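Lab teaches a robot arm to plug in network cables by practicing its mistakes

August

Anyone who has ever crouched behind a rack of network gear, feeling around for the right port with one hand and holding a flashlight in the other, will have some sympathy for the robots at the Quintana lab. They have been learning to do the same job, and by all accounts they have found it just as fiddly as the rest of us do.

The group, led by Washington Fagundes, has released the results of a project called Lerkach, which looks at how a robot arm can learn to put a network cable into a port from a fairly small number of human demonstrations. In its final round of testing the arm made 1351 attempts, and the lab says it was the way the last 446 were chosen that made the biggest difference to how well it did.

The idea is a simple one at heart. A person first guides the arm through the job a few times — 15 demonstrations for each type of port — and the software learns a rough version of the movement from those. Then the arm is sent off to try it alone, and whenever it stalls or pushes at the wrong angle, the software saves that spot and goes back to it later for extra practice, a bit like a piano student playing the one difficult measure again and again until the fingers get it.

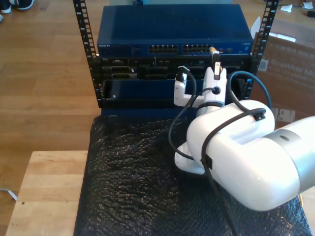 Fagundes, who spent years looking after office networks before he ever touched a robot, says the last little bit of the movement is where nearly all the trouble lives. "Getting to the rack is easy," he told us over a very generous pot of coffee. "Then you have this small plastic plug and a small square hole, and if you come in even slightly tilted, it just sits there and looks at you. People wiggle it without thinking. We had to find a way for the arm to learn the wiggle."

The wiggle, as everyone at the lab now calls it, was never programmed by hand. It came out of the practice runs, and Fagundes admits he was delighted the first time he saw it (he called his wife, who was kind about it). The control software, Zosuler, was written in the lab and had earlier been used for sorting small parts, so the team already knew its moods pretty well when the cable work began.

There are limits, and the group is open about them. The arm has been trained on 4 types of port so far, always with the equipment facing it and with good light. A crowded rack with cables hanging every which way is another matter, and Fagundes guesses it will keep them busy for a good while yet. Unplugging, which needs a press on that tiny clip most of us have snapped off at one time or another, is being studied separately.

The next stage will take the method to Grestell, a small data center that has offered the lab a spare rack for testing. Fagundes hopes to have the arm set up there before winter, and he says the staff have already asked whether it can label the cables, too.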